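4.2 The drawer and the tabletop

The second group of findings concerns the dressing table. Of the 40 households in the Stundton study, almost all kept some kind of furniture with a mirror where cosmetics and toiletries were stored. In most homes this was a small table with one drawer. We asked the participants to put their things in order in the way they normally would, and we gave no advice on what should go where. The sessions took place in May, in the participant's own room, and each one lasted as long as the participant wished.

We had expected that the drawer would be the main storage place and that the tabletop would be kept for the few products used every day. This is also the assumption made by Hlongwane in her earlier work on bathroom shelves, where closed storage was filled first and open storage took what was left. At the dressing table we found the opposite order in a large part of the homes. The top was full, or nearly full, while the drawer held very little. Figure 3 shows a typical case.
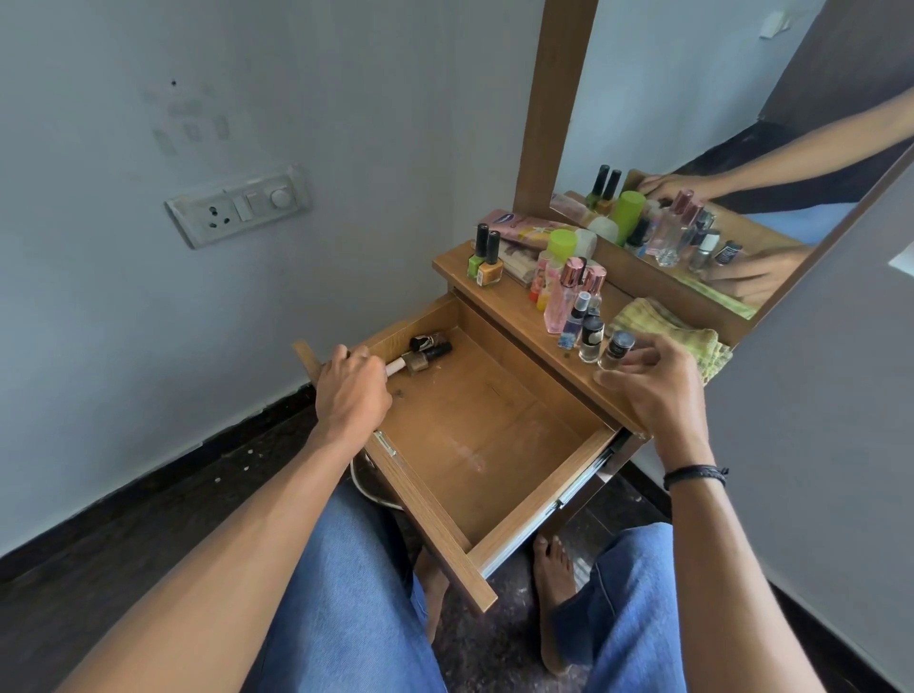

Figure 3. Use of the drawer at a small dressing table. Photo: Hernine household archive. Reproduced with permission.

In this case the tabletop carries perfume, nail polish and several other bottles, standing close together in front of the mirror. The open drawer has a mostly empty floor, with only two small bottles in the back left corner and a slim beige item in the person's hand. Similar products are therefore found in both places: there is nail polish on the top and nail polish in the drawer. We met this division many times, and it can not be explained by the type of product alone.

Three points from the interviews help to understand it. First, many participants said that a thing in the drawer is a thing they forget. One of them told us that she had bought the same colour of nail polish twice, as the first bottle had rolled to the back. Second, tall bottles do not stand well in a shallow drawer. They must lie down, and the participants did not trust the caps. Third, the mirror plays a role which we did not consider when we planned the study. People sit or stand before it when they use the products, and the hand goes to what is near the glass. To open the drawer, the person who sits must first move the knees apart or push the seat back. This is a small effort, but it is repeated every day.

In total 700 objects were listed on the tabletops and 196 in the drawers. The difference was largest in rooms shared by two sisters, where each wanted her own things to be in sight. We must note that the lists were made by the participants themselves with the Listent form, and very small items such as hair pins were often left out. The drawer numbers are probably too low for this reason.

The towel is a separate question. It was often hung over the side of the table, as it is in Figure 3, and most participants did not count it as part of the table at all. We return to textiles in Section 4.4.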